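Cledar Arm Demonstrations: Frequently Asked Questions

For people who have signed up to record demonstrations at the Tsang Building, and for anyone still deciding. If your question isn't covered, write to the desk at the address on your sign-up form.

What will I be doing?

You will move a robot arm through a small household task, over and over, while the system records what you do. Each recording is one episode. The recordings are later used to train a model that tries to do the same task with no one steering.

Do I need to know anything about robots?

No. You need to be able to sit or stand for a 40-minute block and use both hands. The first block is practice and nothing from it is kept.

What is the difference between hand guiding and remote control?

In hand guiding, you hold the arm itself near the wrist and push it where it should go. The motors go slack enough to let you do it. In remote control, you hold a second, smaller arm at the operator desk and the arm at the table copies it. We call the one you hold the leader and the one at the table the follower.

Which one will I use?

Mostly remote control. We use hand guiding for teaching start and rest positions, and for the first half hour with a new operator, so you get a feel for how far the arm reaches before you work it from the desk. Hand-guided episodes are saved in a separate folder. Your hands show up in the camera views and we don't mix those with the rest.

Why does the follower lag behind my hand?

There is a small delay and a speed limit. If you move the leader quickly, the follower will still be catching up when you stop. Move at the speed you would use to carry a full cup across a room. Most new operators are fine after ten or twelve episodes.

What are the tasks?

At present there are three on the cup table:

Set a cup on its saucer.
Move a cup from one saucer to the other.
Turn a cup so the handle faces right.

Some sessions use an empty cup and some use one with liquid in it. Your session sheet says which. Don't swap them on your own, even if the other one looks easier.

How should I grip a cup?

Come down from above with the fingers open, one finger inside the rim and one outside. Close slowly until the cup stops shifting, then lift. Don't go for the handle unless the sheet says to. The handle grip is a separate task with its own numbering.

Can I look at the table, or only at the screen?

Both, but decide before the episode and stay with it. Sessions marked S are screen only, with the blind pulled down between you and the table. If your sheet has no S you can look wherever you like.

What do the cameras record?

There is a small camera on the gripper and a fixed one that takes in the table and the arm. Joint positions and gripper opening are saved along with the video. The room microphone is off and you are not in view during remote control. 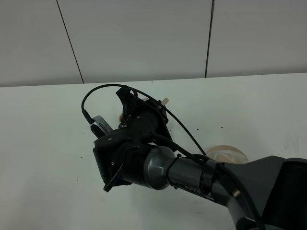
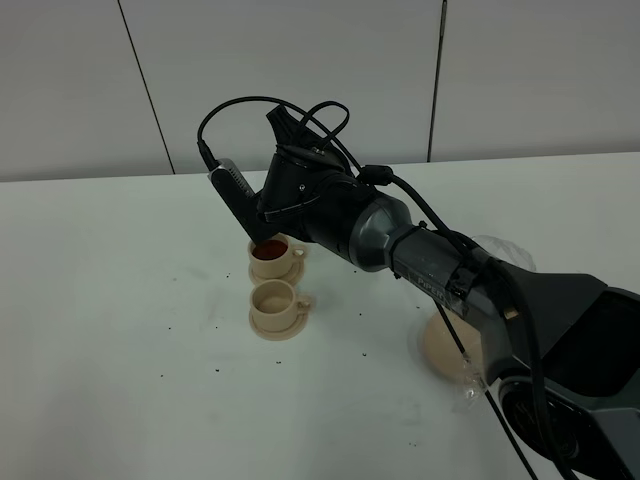 Judach, 12th September

Recording on the cup table goes on through October. The answers from this point down were updated for the autumn schedule, so please read them again even if you recorded with us before.

How many episodes do you need?

The goal for the cup table is 2,000 accepted episodes. We have 969 so far. A steady operator gets through about 351 in a full set of sessions, counting only the accepted ones.

What makes an episode accepted?

The task was finished, the start and end were marked with the pedal, and all camera streams are complete. It doesn't have to be pretty. A missed grasp followed by a good one is fine, and we want a share of those. Leave them in.

What gets rejected?

The usual reasons are:

The pedal was pressed late and the arm was already moving.
Someone reached onto the table during the episode.
The cup was knocked over and stood back up by hand before the end mark.
The operator paused for more than five seconds with nothing happening.
A camera cable came out.

A reviewer checks every episode, normally the next working day. You can see your own results in Stostora, the recording software, under My Sessions.

I made a mistake. Should I stop?

If the cup is still standing, keep going and correct it. If it has tipped over, or is somewhere the gripper can't get to, press the pedal twice. Two presses close the episode and mark it as failed. Failed episodes are kept too, in their own list, and they don't count against you.

What if I spill something?

Press the pedal twice, put the leader arm back in its cradle, and wait for the green light before you go near the table. Towels are on the lower shelf. If liquid has reached the base of the arm or any plug, leave it alone and get the shift lead.

Where do the cups go between episodes?

The screen at the desk shows a start layout for each episode. Match it to within a finger's width. Small differences are wanted, so don't line the cups up with a ruler or put tape on the table. We did have tape down in the spring, and the model learned to aim for it.

Do the follower's cables get in the way?

Sometimes. Leave the loop by the gripper slack so the wrist can turn. Before you start a block, look at the cable along the arm and make sure it isn't caught on anything. If it pulls tight during an episode, stop. Please don't add your own ties or tape.

Which arm is it?

The arm has its model name, PiPER, printed along the side. You'll also see that name in the Stostora device list, followed by a table number. Pick the one that matches the number on your desk. If you pick the wrong one, you'll be asking for control of the arm at another table, and the request will be refused.

What does the red button do?

It cuts power to the follower. The arm will sink when you press it, so expect it to come down on whatever is under it. Press it anyway if anyone is at risk, or if the arm is pushing into the table and won't back off. No cup is worth waiting for. Call the shift lead afterward. You can't restart the arm yourself.

Can I talk or listen to music?

Yes to both. One earbud only, so you can hear the shift lead.

My wrist hurts after a while. Is that normal?

Some stiffness in the first week is common. Lower the leader stand until your elbow rests on the desk pad, and loosen your grip on the trigger. It takes very little force. If it hurts, end the block early. You are still paid for the whole block.

I'm left-handed. Does it matter?

The leader stand can be moved to either side of the desk. Set your hand in your profile before the first episode. It is saved with the data.

Do you use the recordings for anything else?

They are used to train and test models at Cledar. We plan to share a set of 1,000 episodes with outside researchers once review is done. Operator names are taken out first and replaced with a number. You can ask to have your episodes left out of the shared set, and there is a box for it on the sign-up form.

Will I get to see the robot do it alone?

Yes, if you come by on a test day. Test days are posted on the door of the table room and in Stostora. Expect to see a lot of failures. The arm may hover over the cup for a long time, or close on air beside it. You can watch from behind the yellow line.

Can I change or cancel a block?

Up to noon the day before, in Stostora. After noon, call the desk. If you miss two blocks without calling, your remaining ones go to the waiting list.

Where do I go on the first day?

Use the side entrance of the Tsang Building and take the stairs to the second floor. Bring your photo ID and closed shoes. Lockers take a coin, and you get it back.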